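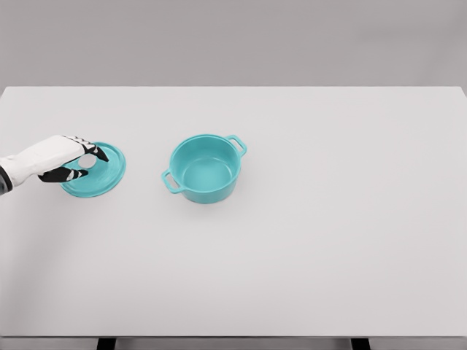
Dirkach lids: simulated pot and lid episodes for the Orkach kitchen line

Status: draft, Jul 1, 2020. Ask Imani Nyaga before you pass it on.

What's in it
Rendered episodes, one white hand, one turquoise pot, one lid with a knob. Task is lid on pot, lid off pot. Lid starts flat on the table beside the pot in most of them. 46 episodes per folder, 8 folders. Folder 7 has bad timestamps, skip it for now.

Why we made it
Chege runs the canteen kitchen at Orkach. Ten-hour shifts, lids on and off all day, steam in the face, sore wrists. Staff asked for help with the lids first, before chopping or washing up. So lids first.

What changes for the kitchen staff
- Lid station goes from two people to one person plus the hand. The second person moves to serving, same pay, agreed in writing.
- Peninah Mussa keeps the stop button and the final say on when it runs.
- Breaks no longer depend on someone covering the pots.
- More standing and watching. Suryani Wibisono raised this, people find it dull and tiring in a diffrent way. Not solved. Swapping over every hour is the current plan.
- No filming of staff. Simulation only untill that's been talked through again in August.

Known gaps
Plain table, plain wall, no clutter, no steam, no wet lids. The real counter is never that clear. Only one pot colour. Don't tune anything on this and put it next to people.

Files
episodes/ joint angles and renders
labels/ grasp start, lift, release
notes.txt Ilango's comments, worth reading

To do
- more lid sizes
- steel pots (Ikhsan has the models)
- fix folder 7
- ask the evening shift, only mornings were asked so far

Contact
Ikhsan Halim for the renders, Ilango Arumugam for labels. Kitchen questions to Peninah, not to us.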